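Closutthorpe Cricket Ground
Pre-season safety walk-round, with my comments
Inspection date: 14/04/2025

I do this sheet every spring before the first home match, and I write far too much on it. The tick-box version is what goes up in the pavilion. Anything marked FIX has to be done before anyone bowls a ball, anything marked WATCH can wait until June, and OK means OK.

1. Boundary rope and markers — FIX
The rope itself is fine and I walked the whole thing. The trouble is over by the Ocampo Road side, where two of the pegs are standing proud of the grass. A fielder sliding in there is going to find one with a knee. Knock them down flush or pull them out and start again. Boundary measured 77 yards to the road side and 81 to the trees, same as last season.

2. Sight screens — WATCH
Both roll freely and both brakes hold. The pavilion end screen has a loose slat, bottom left, which rattles when the wind gets up. I've put a cable tie on it. Ugly, but it'll do!

3. Outfield — OK, with a grumble
Rabbits again. I filled the three holes I found at deep midwicket and stamped them down hard. Please, whoever opens up on match days, walk the outfield first and carry a bucket of soil. It takes ten minutes and it's cheaper than an ankle.

4. Practice nets — FIX
Lane 1 good. Lane 2 good. Lane 3 has a tear at head height on the side that faces the path, big enough for a ball to go clean through, and people walk their dogs along there. Lane 3 stays locked until it's patched. I've asked Evar for a price on new side netting and they came back with 300 dollars, fitted. I think we should just pay it.
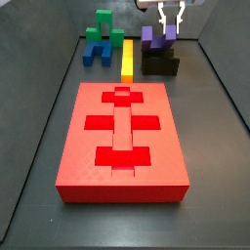 Red puzzle board, with the recesses in the top.

5. Bowling machine — WATCH
The legs lock, the feed chute is clear and the cable has no nicks in it that I could find. The remote stop works if you press it twice, and I don't love that. New batteries first, and if it still needs two presses then it goes back to Uvum for a look. Helmets on for everybody facing it, grown-ups too (yes, even for slow bowling).

6. Helmets and pads — FIX
I threw out two junior helmets. One had a bent grille and the other had a crack running up from the ear. The rest of the junior box is sound, but the chin straps are all set for giants, so allow time to adjust them. Pads are tired and safe. Somebody has put the wicketkeeping gloves away damp again and I'd like them not to do that.

7. Roller and mower shed — OK
Fuel can is labeled and up on the high shelf. Extinguisher needle is in the green. The door lock sticks, so lift the handle as you turn the key. Roller started on the second pull and I was very pleased with myself.

8. Pavilion steps and balcony — FIX
The third step from the top has lost its grip strip. Anyone in spikes will go over on it if it rains. The handrail is solid now — I gave it a proper shove — and the balcony gate latches on its own.

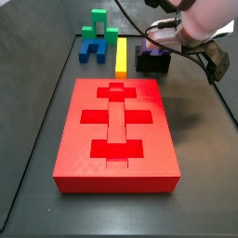
Puzzle board on the dark gray tabletop.

9. First aid — FIX
Out of cold packs, low on tape. The eyewash expired over the winter, so I've binned it. The defibrillator light is green and the pads are in date. The sign pointing to it has fallen down behind the radiator and I couldn't reach it with anything I had on me.

10. Scoreboard — OK
Ladder has both rubber feet. One person up, one person holding, same as always. The number plates stick a bit but that's paint.

Still to do: item 4 once the netting money is agreed, and I'll check the pegs in item 1 again when the grass has been cut.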